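Looking after the hand-held grippers at Kolledport
Notes, second half of the talk

Slide 9. Start with the jaws. Each pair is checked at the start of the shift, before the tracking is switched on. Wipe the pad with a dry cloth. Look for a lifted corner. We change pads at 400 grasps, or sooner if one has started to slide. Jumley's sheet says longer, but we went back to 400 in February.

Slide 10. Markers. Mention the Harju trial here. A marker that has moved on its mount still reads fine, so the software gives no warning. Check it against the setting block, 140 mm from jaw tip to block face, then tighten.
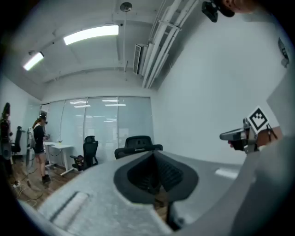

Slide 11. Cables. Most of our lost sessions, 13 in the first batch, came down to the plug at the mount. Leave a loop of slack at the handle. Tape it, don't tie it. Say that Brondari now supply a softer lead and we have only just fitted it, so no results yet.

Slide 12. Time. The full check takes over 30 minutes for a new person. Pause for questions on pads before going on to calibration.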